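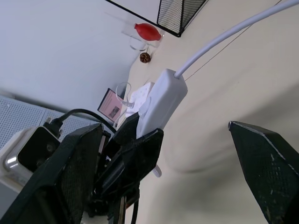

Guides > Criminal Records

How to Ask the Court to Seal an Old Misdemeanor Record in Loltura County

September 2025
By the staff of Pascual Legal Help

A misdemeanor conviction can show up on a background check long after the fine is paid and the probation is over. If your case was heard in Loltura County, you may be able to ask the court to seal it. You do not need a lawyer to file the petition, but you do need to be careful with the paperwork. Most petitions that come back unfiled have something missing or a case number copied wrong.

This guide covers one misdemeanor conviction in one case. If you have several cases, a felony, or anything filed in federal court, talk to a lawyer before you file.

Step 1. Get your case record

Start with the clerk's office at the Foledance courthouse. Ask for the register of actions and a certified copy of the final judgment. Bring a photo ID. If you don't have the case number, the clerk can search by your full name and date of birth. Give any other name you used at the time, including a maiden name.

Read both papers before you leave the counter. Check that the charge listed on the judgment is the one you were convicted of. People are often arrested on one charge and plead to another, and the petition asks for the second one. If the two papers don't agree, ask the clerk how to request a correction. A correction has to be finished before the petition goes in.

Step 2. Check that you qualify

You can file if all of the following are true:

- At least 5 years have passed from the day you finished your sentence, including probation.
- All fines, fees and restitution are paid.
- You have no open criminal case anywhere.
- The conviction is not on the list of excluded offenses printed on the back of the petition.

The waiting period trips people up. It runs from the end of the sentence and not from the arrest or the plea. If you were on probation, look for the discharge order in the register of actions and use that date. If there is no discharge order, ask the probation office for a letter showing when supervision ended.

Unpaid balances are the other common problem. A small late fee can sit on an account for years without a notice going out. Ask the cashier for a zero balance statement and attach it.

Step 3. Fill out the petition

The form you want is Form 174, Petition to Seal Misdemeanor Record. The clerk has paper copies and the court accepts either typed or handwritten forms. Use black ink if you write by hand.

Section A asks for your name, address and date of birth. Use an address where you can get mail for the next several months, as the hearing notice goes there.

Section B asks for the case number, the charge and the statute. Copy these from the judgment exactly as they appear, with every letter and hyphen.

Section C asks why the record should be sealed. Keep it short and factual. Good things to mention are a job or license you were turned down for, school or training you have completed, and how long it has been with no new arrests. You don't have to argue about the original case, and it usually doesn't help.

Section D is your signature. Leave it blank until you are in front of a notary or the clerk.

Step 4. Put the attachments together

Attach these behind the petition in this order:

1. Certified copy of the judgment
2. Register of actions
3. Discharge order or probation letter
4. Zero balance statement
5. Any letters of support

Letters should be signed and dated, and the writer should say how they know you. Two or three are plenty. Make two full copies of the packet - one for the prosecutor and one for yourself.

Step 5. File and serve

File the original with the clerk and ask for your copies to be stamped. There is a filing fee. If you can't afford it, ask for the fee waiver form and turn it in at the same time.

Next, the prosecutor has to be served. You can mail the stamped copy by certified mail or have another adult hand it over at the front desk. Either way, fill out the proof of service and file it. The court will not set a hearing without it.

Step 6. Go to the hearing

Expect to wait around 6 weeks for a date. Petitions filed in April tend to take longer, when the spring calendar is full. If the prosecutor doesn't object, the judge may sign the order without asking you anything. If there is an objection, you will get a written copy of it. Bring your packet and answer the points in it one at a time.

If you can't make the date, call the clerk as early as you can and ask for a new one. A missed hearing usually means the petition is dismissed and you start over.

After the order is signed

Get at least two certified copies. The court notifies the state records office, but private background check companies work from their own files and may be behind. If the old case still shows up, send the company a copy of the order with a written dispute, and keep a copy of everything you send.

A sealed record is not erased. Police, prosecutors and some licensing boards can still see it - read the question on any license application closely before you answer.

Related guides

How to Request a Fee Waiver
What to Bring to Your First Court Date
Small Claims: Suing for $1,000 or Less
Correcting a Mistake on a Background Check
Fekon Legal Clinic: Hours and Parking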